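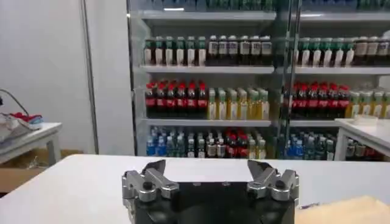 Paltbridge publishes open code of practice for robot picking in shops and kiosks

November 29, 2019

Paltbridge has today released the Clivura Code, a free set of working rules for anyone putting a robot arm to work near shop shelves, drinks fridges and vending areas. We are delighted to get it out of the door at last!

The code grew out of a question our own engineers kept asking each other. There is plenty of good guidance on fencing off a big arm in a factory, and much less on what to do with a small arm that stands beside a glass-fronted fridge full of bottles, in a room where people walk past with bags and pushchairs. We began writing down our own answers in May, and the list grew far longer than we expected.

The first part deals with the gripper. Teams are asked to check the fingers, pivots and screws before each session, and to log every check on a one-page sheet that comes with the code. Fingers should be fully open and empty when the arm is started. The starting grip force for plastic bottles is set low, and may only be raised in small steps with a person at the stop button. Worn fingertips must be changed in pairs.

The second part covers the space near the arm. Tables should be clear of anything the job does not call for, cables kept out of the arm's reach, and boxes moved off any floor where staff need to step back quickly. When a fridge door is to be opened by a person, the arm must be parked first. It sounds obvious, and it is the rule our own testers broke most often in the early weeks.

The third part, and the one we are most excited about, is on reporting. Every drop, slip or knock is written up in the same plain form, whether or not anything was damaged. Trial teams using the draft completed 2,000 picks and filed 50 reports between them, and those reports led directly to changes in the final text. The section on glass doors and reflections was rewritten twice as a result (we think it is now the best bit of the whole thing).

Kyriakidis, which fits out small shops, tested the draft on its training floor and helped us cut the jargon. Lelano supplied the checklists for cleaning and end-of-day shutdown. Our warm thanks go to both teams for their patience and their very thorough red pen.

The Clivura Code is voluntary. It sits alongside the law and existing safety standards, and users must still carry out their own risk assessment for each site.

Printed copies are limited to 300 and will be sent free to colleges and small firms on request. The full text, the log sheets and the report form can be downloaded from the Paltbridge website, where comments on the first edition are also welcome.

Ends

Notes to editors

Paltbridge designs and tests handling equipment for shops and small warehouses. The code may be copied and adapted freely as long as changes are marked.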